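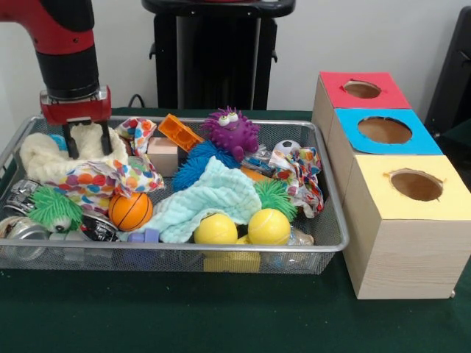
The sorting bench at the Devbridge workshop, with the gripper at the cream cloth and the three boxes to the right of the tray.

Readers of this page will recall that the Zanimik project was moved from my flat to the shared workshop at Devbridge in March. The present entry records the state of the build after the first full set of trials, and sets out the changes agreed with the other members who share the bench.

The purpose of Zanimik remains as stated in the first entry. The arm is to take one article at a time out of a crowded tray and place it in the correct box. Soft articles, hard articles and balls are each to have a box of their own, although the rules for doubtful cases are still under discussion. Norbert Gajdoš maintains that a spiky ball is a ball. Drahomíra Slanina, who wrote most of the sorting rules, would place it with the soft articles, and for the time being her reading stands.

The contents of the tray were chosen for difficulty. A crumpled cloth has no fixed shape, clear plastic is hard for the cameras to make out, and a metal can lying on its side will roll when touched. Members were invited to bring articles from home, and the response was generous. I am obliged to Peter Kubíček's children in particular, and I can confirm that everything lent will be returned.

The dark green cloth on the table was fitted after the earlier bare surface gave trouble with glare under the workshop lights. It is held underneath with ordinary clips and should be pulled tight before each session. A crease of any size has been enough to confuse the height reading.

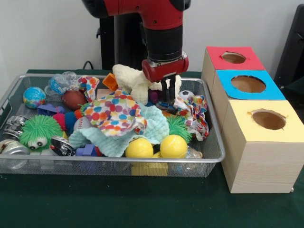 Why is the arm not simply told where each article lies?
The articles shift every time one of them is lifted, so any list of positions would be out of date after the first pick.

For the first set of trials the arm was allowed 200 attempts. An attempt was entered as good only when a single article left the tray and reached a box without being dropped. By that measure, 110 attempts were good. A further 51 ended with the article slipping from the fingers on the way up, and in 31 the arm closed on nothing at all. The remainder were stopped by hand, in most cases on account of two articles coming up together.

I regard this as a fair result for a first set, though it falls short of what I had predicted at the members' evening. The cloths accounted for a large share of the failures. A fold offers a good grip, but the weight of the cloth below it is not known until the lift has begun, and a cloth lying under other articles brings its neighbours with it. Norbert Vávra has proposed a short pause and a small shake after each lift. It costs time on every attempt and I was reluctant to accept it. His trial on the side bench persuaded me.

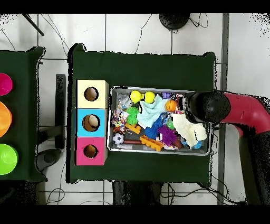 Changes to the layout

The boxes are to keep their present order, with the yellow one at one end and the blue one in the middle. The round holes were cut by hand and their size was a compromise. A hole wide enough for a cloth to drop through cleanly is more than a ball requires, and the arm can release a ball with very little care. Cloths tend to catch on the rim. Dalibor Zelenák has offered to cut new tops, and has asked for measurements, which I have yet to send him.

The cables also require attention. Several of them cross the floor at present, and the matter was raised quite properly by another user of the room. A length of rubber cover has been ordered. Until it arrives, members are asked to walk round the far end of the tables while a session is under way, and to leave the arm switched off when the bench is unattended.

On the software side, the order of picking will be altered so that

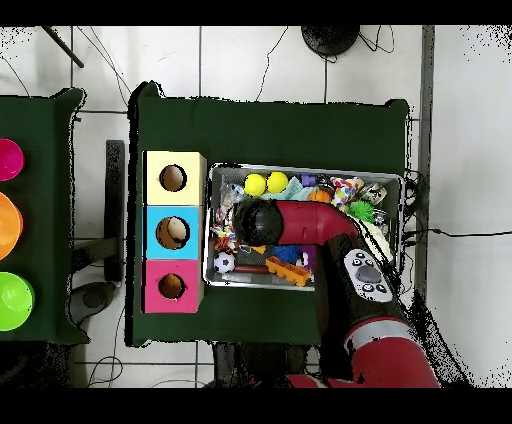

the arm prefers whatever lies on top and has clear space on two sides. Under the old rule it went to the nearest article, and a good deal of effort was spent pulling at things pinned down by their neighbours. The new rule is written and has passed its tests on stored pictures. It has not yet been tried with the arm itself.

I should add a word on cost, as two readers have written to ask. The arm is shared among the members and its use is covered by the ordinary bench fee. My own spending has gone on the table cloth, on fixings and on replacement finger pads. A proper account will be given once the supplier, Navaratnam, has settled the matter of the second set of pads, which came in the wrong thickness.

The next set of trials will follow the same count and the same rules of entry, so that the two may be compared. Members wishing to attend should write to Drahomíra, as space beside the bench is limited. Further articles for the tray are welcome, with the exception of anything made of glass.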